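I drove out to Ustia in August to meet the woman behind Sayce, the little workroom that sews and mends sheer curtains, and she had the kettle on before I'd found a chair. "Move that pile," she told me. "No, not that one!"

She started with 6 yards of voile and a borrowed machine (an old Rorkex, still going). Last year she finished 139 orders, most of them white. Don't people ever want color? "They ask for it, then they see white with the light behind it and change their minds."
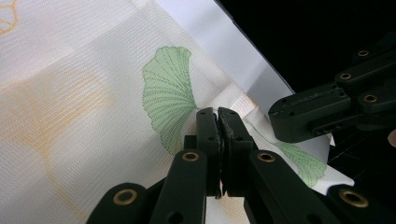 White sheer fabric, pinched into a thin fold.

I wanted to know how she keeps something so thin from sliding away. "You hold less of it," she said. "A pinch. Grab a handful and you'll be smoothing it out till supper."

We got onto edges next, and she lit up. She loves a bit of yellow along a hem, even on the plainest cloth.
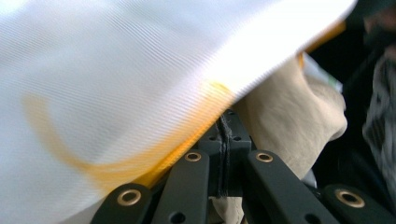

She picked that up from her aunt, who hemmed tablecloths for the Itgate hotel and marked every one in yellow thread. "Forty-three tables," she said, laughing, "and I ironed for all of them."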